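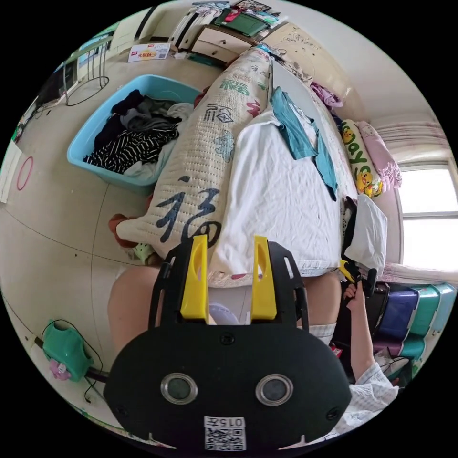 Talks / Hardware upkeep / Speaker notes

Keeping a hand-held gripper in service
Speaker: Angharad Meredith, Ostbridge

Start with the title slide up. Say who I am and that I look after the hand-held units at Ostbridge. The talk covers one unit, number 015, and what we do to it between sessions. Questions at the end. Fergal Geraghty has the bench kit at the back for people who want to handle the parts.

Slide 2. The unit

Black body, yellow fingers, two round windows on the body, number and code on a white label. The operator holds it and does the chore by hand. For 015 that is mostly bedding and clothes in ordinary bedrooms, which means lint, and lint is most of my job.

Mention that we read the number off the label before every session and write it in the log. Dalia Lukoševičius started the log in February. Before that we had two units swapped for most of a week and the calibration files went to the wrong one.

Slide 3. Before a session

Go through the order slowly, people write it down.

Wipe both windows with a dry lens cloth. Blower first if there is grit.
Check the screws on the body by hand with the short driver. Snug only. The inserts strip.
Open and close the fingers 26 times and listen. A click on closing means the left finger pin has walked out.
Close on a strip of printer paper and pull. If the paper slides out freely, change the finger pads.
Check the label. If a phone can't read the code, print a new one now.

The finger check used to be ten cycles. Ajith Naidu found that a loose pin often stays quiet for the first ten, so we raised it.

Slide 4. Thin cloth
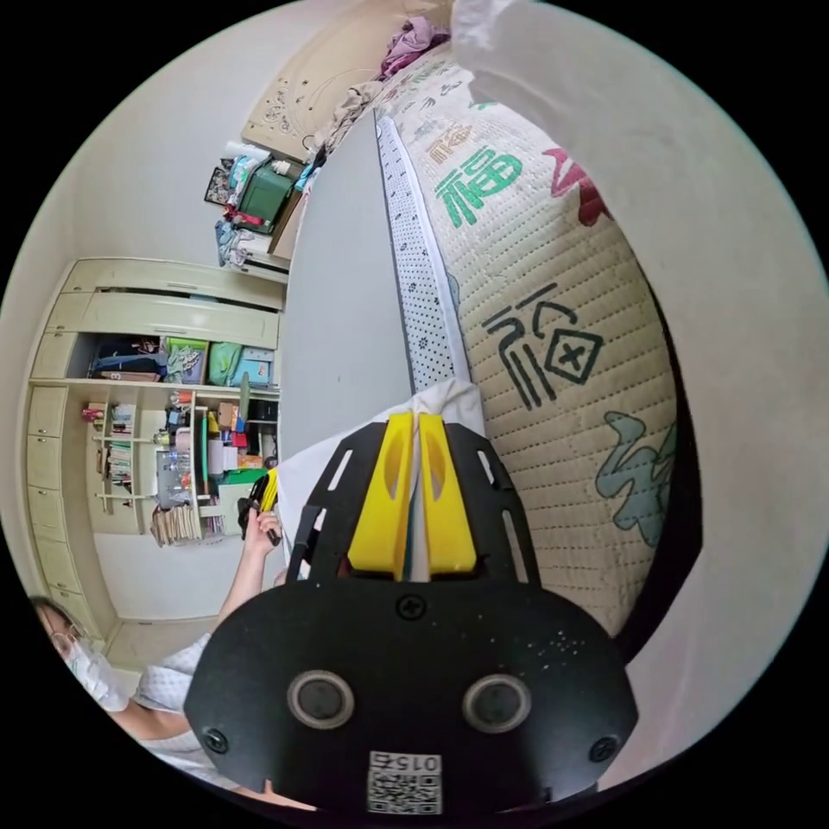

Unit 015 with its fingers closed on a piece of white fabric.

Thin cloth is where worn pads show up first. A thick sleeve will hold in almost anything. A sheet needs the two faces to meet flat along the tip. Look at the pads from the side against a lamp. Light showing between them at the tip means they are due.

We change pads at 2,000 closes or when the paper test fails, whichever comes first. On bedding work the paper test nearly always fails first.

Changing them: fingers off the mount, old pad peeled from the tip end, glue residue off with alcohol, new pad on, clamp for 80 minutes. Don't shorten the clamp time. Birutė Kalniņš tried it on a Sunday with a crew waiting and both pads came off in the first drawer of towels.

Slide 5. Dust and scuffs

Specks on the black shell can stay. I used to polish them off and the polish crept onto the window rims, where it left a haze that took much longer to fix. Now the shell gets a damp cloth once a week.

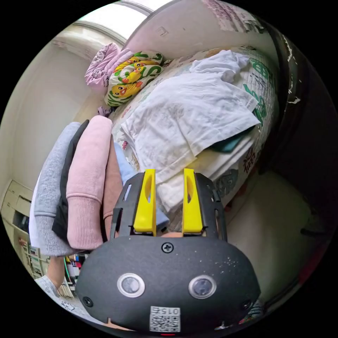 The slots in the finger mount are another matter. Threads wrap around the finger roots and work down into them. Pull them out with tweezers, with the fingers spread as wide as they go. Don't use compressed air, it pushes the fluff in behind the mount and then the whole front has to come off.

Slide 6. Spares

One box per pair of units. Finger pads, pins, body screws, labels, short driver, lens cloths, tweezers. We order pads from De Smet. Delivery takes 3 weeks, so reorder when the last packet is opened.

If there is time, show the page from the log with the crossed-out pin numbers. If not, skip to questions.

Related talks
Cable strain relief on the Triston arm
Pad materials compared: notes from Pletside
A parts log that people fill in
Replacing scratched camera windows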